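Skivolum tests grasp policies on clutter they were not trained on

Seija Kallio does not like the word "generalization" in a results table. "It gets one column and one number, and then you can't tell what changed between training and test," she says. Her group at Nieminen has spent the past year on Skivolum, a protocol that splits that number up.

The method is simple to state. A policy is trained on 949 demonstrations of tabletop pick-and-place, all collected by teleoperation. It is then run on 16 layouts held out from training. Each layout differs from the training set in one listed respect: object color, object size, spacing, or how much of the table the arm hides from the fixed camera.
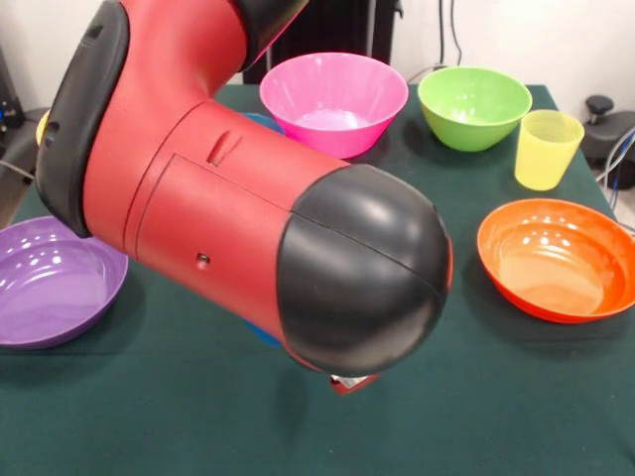

Occlusion was the factor Kallio expected least from. "We treated it as noise. The arm covers part of the table on every approach, so we assumed the policy had learned to deal with it." In the first evaluation, 182 of 1,000 trials failed, and more than half of those failures came from the layouts in the occlusion group. Color changes accounted for very few.

Teemu Savolainen, who wrote the evaluation code, traced most of the failures to a single step. The policy re-estimates its target at each control cycle. When the target goes out of view, the estimate drifts toward the nearest visible object of similar shape. "With bowls it is bad, because a rim looks like a rim," he says. "It closes on the wrong one and reports success."

The fix under test holds the last confident estimate until the target reappears or a timeout expires. Savolainen is cautious about it. The timeout was tuned by hand, and he has not tried it on objects that move during the approach.

Kallio wants the protocol run on a second arm before the paper goes out. Drodevus, a lab with a different controller, has agreed to repeat the occlusion group in November. "If their numbers disagree with ours, we publish both," she says.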